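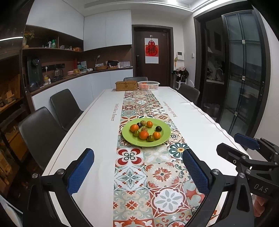 Juseck tests hand-held grippers on fruit

July 28, 2019

The Juseck workshop in Troltum has finished the first round of its gripper comparison, and the early results are a treat for anyone who likes small, fiddly objects. The team swapped the usual foam blocks for a plate of fruit on a dining table and tried out hand-held grippers with textured blue finger pads, alongside a smooth-padded set from Hämäläinen.

The round took in 800 grasps over 22 sessions. Tangerines went well with both kinds of pad. The darker, glossier fruit was much harder, and here the textured pads pulled ahead – the smooth set dropped a plum in 8 sessions, the textured one in only four. Testers also liked how quickly they got used to the textured set, with most of them working at full speed by their second plate.

Marks on the skin are still an open point. Soft fruit was checked the day after each session, and those notes are being put together now with the force readings. The whole set will go into Prirkari, the workshop's shared log of grasping trials, which already holds a round on cups and spoons from February. 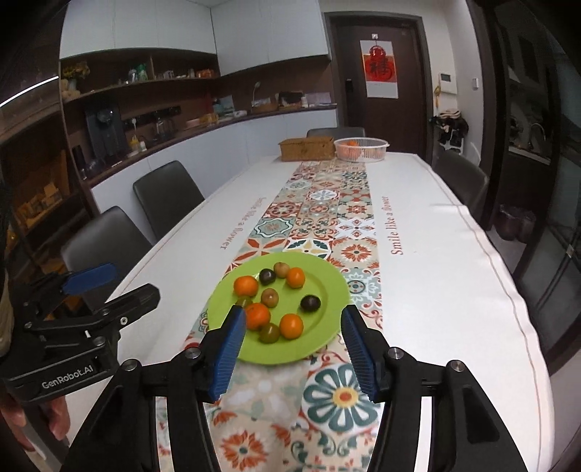

Will the pads be tested on a robot arm too?

The next round puts both sets on an arm, using the same plate and the same kinds of fruit, so the numbers can be compared directly with the hand-held ones.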